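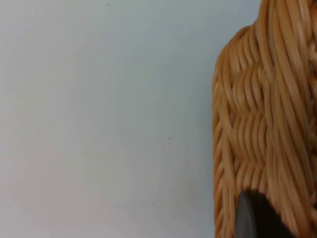
A gripper finger at a woven basket, seen from a camera at the robot's wrist. Photo: Skeltex

Skeltex Publishes Handling Guidelines for Robots in Shared Workspaces

MIVPORT, Friday, March 15, 2019 - Skeltex today released a set of good practice guidelines for robot arms that handle household goods in spaces shared with people. The document covers grip force, approach speed, camera placement and record keeping, and may be used free of charge by any operator.

The guidelines are arranged in six sections. Two of them deal with contact between the gripper and items that bend, snag or mark easily, such as baskets, textiles and paper packaging. Operators are asked to set a force limit for each class of item before work begins, to lower approach speed near any woven surface, and to keep wrist camera recordings together with the force log for the same run.

"Existing safety rules tell an operator how to protect the person standing next to the arm," said Nazmiye Bozkurt, Head of Standards at Skeltex. "Customers also asked us for written practice on the goods themselves - what to check, who signs for it and how long the records are kept."

The draft was reviewed at the company's Skarkinlow site, where staff compared its requirements with up to 500 handling records. Changes made after the review include a clearer definition of first contact and a shorter inspection form for gripper fingers.

"The inspection form now fits on one page and can be completed at the start of a shift," said Ka-ming Yen, Site Manager at Skarkinlow.

The guidelines are voluntary and do not replace legal requirements or the robot manufacturer's instructions. Written comments will be accepted until the end of June. Copies are available on request from the Skeltex office in Mivport.

Media contact: Trinity Achterberg, Communications, Skeltex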